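Koval says we need 2,000 demonstrations before Ovis will learn anything worth watching. As of Wednesday afternoon we have 535. I have stopped doing the division.

Koval is our planning spreadsheet, by the way. It has never teleoperated anything in its life.

The task list looks like something a tired parent would write on the fridge. Pick the thing up, put it on the shelf, take it off the shelf, do it again slightly to the left. Every run gets recorded, labeled and sent over to Motinlow, our storage box, which fills up faster than anyone promised.

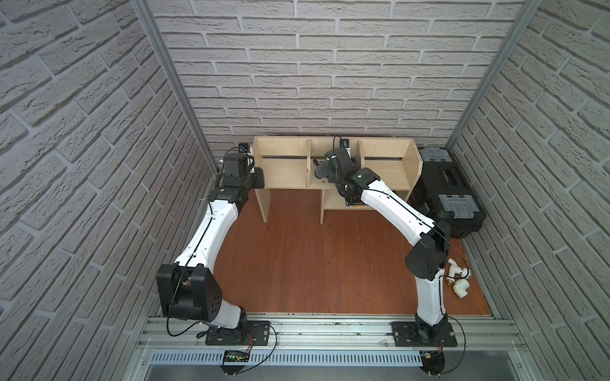

Right arm at the middle compartment, left arm keeping out of it.

Hard objects are fine. They have the decency to stay the same shape between takes. Cloth is where my evenings go. I can fold a towel while talking on the phone, but ask me to do it through two grippers and I become a person who has only read about towels.
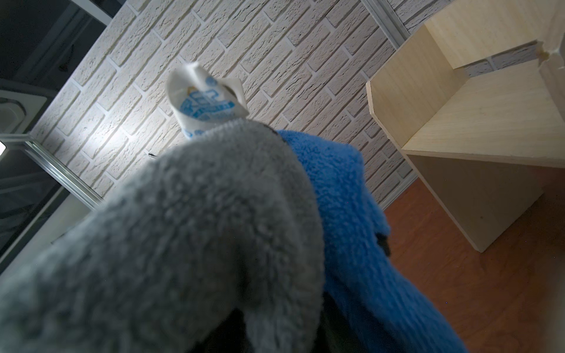
One reader, Zindness, wrote in to ask why we don't just throw out the clumsy runs and keep the pretty ones. We tried that in May. The policy learned to be pretty right up to its first mistake, and then it had no idea what to do with itself. So the fumbles stay in, as long as they end in a recovery.

Two-arm runs are slower again. Each hand has to wait for the other, and both of them are me.
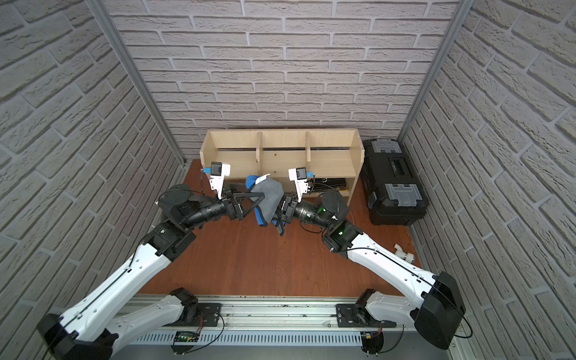

Somebody in the comments last time said the answer is simulation, and that real cloth is a hobby. Fair enough. I'd still like to see the simulated fleece that sulks the way ours does.

My current rule is 9 good runs, then a break, then 9 more. After 3 rounds I start reaching for my coffee as if I had a gripper, and it's time to go home. 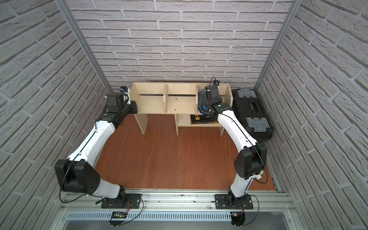 Another commenter wanted to know whether placing things on a shelf really needs that many examples — surely a few dozen would cover it? For one item in one spot, maybe. We keep changing the item and the spot. Back at it tomorrow, number 536 and up.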